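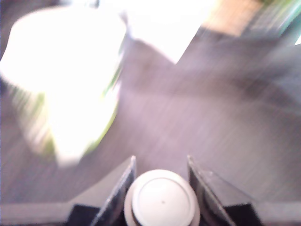

4.2 Effect of resting time on the texture of the filled dumplings

The dough for the second series was prepared in the kitchen of the Dusitz cooking school, following the recipe in Section 3. We divided each batch in two parts. The first part was filled and boiled directly after kneading, and the second part rested under a cloth in the refrigerator overnight. The filling was the same in both cases: boiled potato, fried onion and dry curd cheese, with no egg.

The rested dough was easier to roll and did not shrink back on the board. It could be rolled thinner before it tore, and the edges closed with less water. This agrees with the experience of many home cooks, but in the restaurant kitchens we visited it was common to use the dough on the same day. The cooks at Orozco told us that they have no space for resting trays during the evening service, and we consider this a serious limit for the use of our results.

Seven trained tasters judged the dumplings for firmness, stickiness and taste of flour. The scores for firmness are given in Figure 3.

Figure 3. Mean firmness score of boiled dumplings made from fresh and from rested dough. Bars show the standard error.

The difference in firmness was clear for the thin dumplings, but for the thick ones it was small and the tasters did not agree with each other. One reason may be the boiling time, which we kept equal for both sizes. The thick dumplings were probably a little undercooked in the middle - two of the tasters wrote this in their comments - and we would choose a longer time if we repeated the test.

Stickiness did not depend on resting. It depended mostly on how fast the dumplings were taken out of the pot and if they were tossed in butter. At Drulgate, where 2,000 dumplings are made for the harvest dinner in August, the cooks use oil in place of butter, and Janssen reported good results with this method also for reheated portions. We did not test reheating ourselves.

The taste of flour was weaker in the rested samples. This effect was present for both thicknesses and for both types of flour, so we discuss it separately in Section 4.3.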